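Hand-held grippers for recording at home: a review after 17 sessions

I'll admit I put off buying into hand-held grippers for a good long while. We had been gathering examples for our sorting model the old way, steering an arm from across the room, and I was fond of that setup even on days when it gave us next to nothing. Then a friend at Gollden talked me into trying a pair of the GenRobot.AI ones, and I've been using them since November.

The big change is where you can work. You hold one in each hand, walk up to whatever needs picking up, and get on with it – in my case mostly toy blocks, which are small, slippery and land at every angle you can think of. On a good evening I can record 90 picks before supper, and I do mean picks I'd keep. 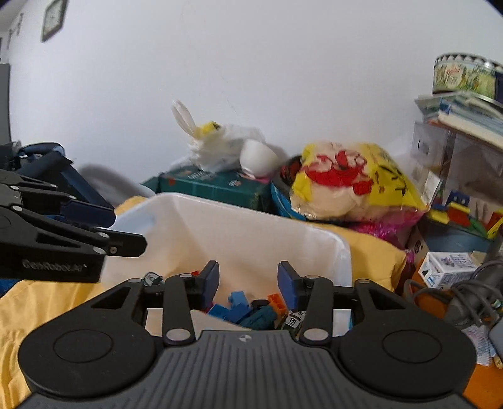
Both grippers at the toy bin, fingers open over the blocks.

My favorite part is the fingertip pads. They meet where I expect them to, and after an hour or so I had stopped thinking about them (my hands took a bit longer to agree!). Deep bins are harder. Two grippers want the same bit of space, and you'll knock them together until you learn to let one wait.

I have 2 complaints. My wrists get tired, and I'd dearly love a better guide to sorting out the bad takes afterward – I ended up borrowing the checklist from our Resis project. Still, I'd buy the pair again, and I've already promised to bring them along when we start on kitchen drawers.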